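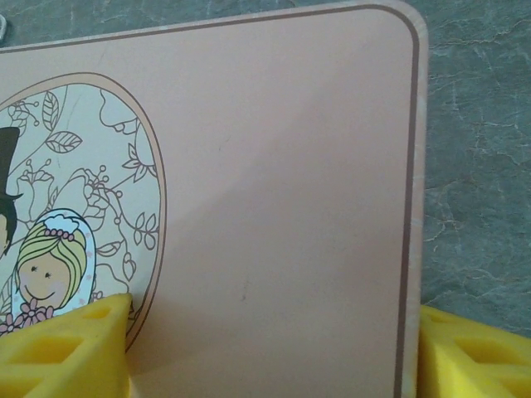
헤레로 출판사 서평단, 배송비 따로 받는 게 맞나요?

책갈피23
소설 『풀라』 서평단에 뽑혔다고 메일이 왔습니다. 그런데 책값은 무료인데 배송비를 입금해야 하고, 책 받고 두 주 안에 서점 두 곳에 별점까지 올리라네요. 별점 개수도 조건에 넣을 수 있는 건가요? 메일에는 '긍정적인 서평 권장'이라고만 적혀 있습니다.

wandatau
권장이라고 쓰고 조건으로 읽는 거죠. 저도 5월에 같은 메일 받았고 답 안 했습니다. 홍보 페이지에 '독자 3691명이 선택'이라고 적혀 있던데 판매 부수인지 신청자 수인지 설명이 없어요.

늦은밤독서
그건 좀 너무 나간 의심 같은데요. 작은 출판사는 배송비도 부담입니다. 저는 작년에 같은 출판사 서평단 했고 별 세 개 줬는데 아무 말 없었어요. 다음 기수에도 또 뽑혔고요.

wandatau
세 개 주고 또 뽑힌 분 얘기는 처음 듣네요. 그 서평 출판사 블로그에 인용됐나요?
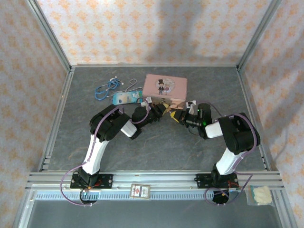
늦은밤독서
인용은 안 됐죠. 그래도 홍보 블로그가 칭찬만 골라 싣는 건 어느 출판사나 마찬가지 아닌가요. 그걸로 서평단 전체가 가짜라고 하면 곤란합니다.

종이냄새
가짜라기보다 숫자가 이상합니다. 서점 페이지 리뷰는 1533개인데 최신순으로 넘겨보면 줄거리 소개가 거의 같은 문장이에요. '사막의 갈증을 온몸으로 견디는 여자' 이 표현만 계속 나옵니다. 보도자료에 있는 문장 그대로예요.

책갈피23
헉, 메일에 첨부된 '참고 문구'에도 그 문장 있습니다. 작가 샨티 네기 인터뷰도 같이 왔는데 질문을 누가 한 건지 안 나와 있어요.

늦은밤독서
인터뷰는 번역자 구지훈 님이 한 걸로 압니다. 책 뒤에도 실려 있어요.

종이냄새
책 뒤에 실린 건 네 쪽짜리고 메일로 온 건 훨씬 길다던데요. 같은 인터뷰인지는 대조해 봐야 알죠. 저는 아직 못 믿겠습니다.

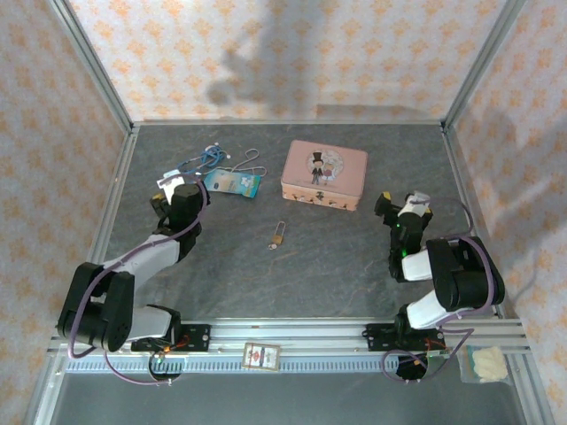 꽃무늬 벽지를 두른 작업 공간의 로봇 팔 두 대

wandatau
책갈피23님, 입금하기 전에 두 가지만 서면으로 물어보세요. 별점을 낮게 줘도 되는지, 서평에 '도서 제공' 표시를 해도 되는지요. 두 번째에서 말을 돌리면 저는 안 합니다.

늦은밤독서
그건 저도 동의합니다. 표시는 당연히 해야죠. 저는 늘 첫 줄에 적었습니다.

책갈피23
방금 메일 보냈습니다. 도서관에 한 권 있길래 예약도 걸어 뒀어요. 답장 오면 여기에 그대로 붙이겠습니다.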